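The Hikholm refurbishing shop opens its floor to visitors one afternoon each May, and this year I went along. The building sits behind the old Jato warehouse, 200 yards from the bus stop. Marion Lindsay met us at the side door at two o'clock, handed out badges and took us through receiving, where office workstations come in on pallets. The shop handled 2606 machines last year. Most go back out to schools and small engineering firms.

We spent the longest time at the processor benches. The cases are worked on open, with the board still in place. Before a chip goes in, the metal load plate over the socket has to be up, and the memory slots are left empty so there is room to work. The chip is then lowered flat, straight down over the contacts.
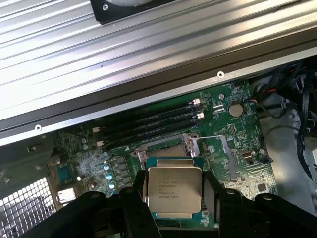 Lorivetti Trade Notes, No. 539

The processor in that case was a Xeon, with the name printed on the metal lid. Przemysław Czerwiński, who trains new staff, told us that bent contacts in the socket are the most common damage he sees. A ruined board costs the shop up to 300 dollars. He has people practice on scrap boards for two weeks before they touch a customer's machine.

Memory comes later, at a separate bench. On one board we looked at, there were four slots on each side of the socket, all still empty, with white and black latches at the top. Marion said the colors are worth checking against the manual, as the order for filling slots differs from maker to maker.
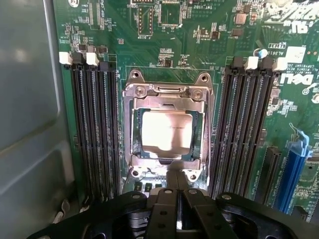 Processor in its socket, memory still to be fitted.

After that we saw the test racks, which were loud, and the packing room. Coffee was served in the Dumitrescu building across the yard. The tour took a little under two hours. Wear flat shoes, and ask for a badge with a clip, as the pins on the others are poor.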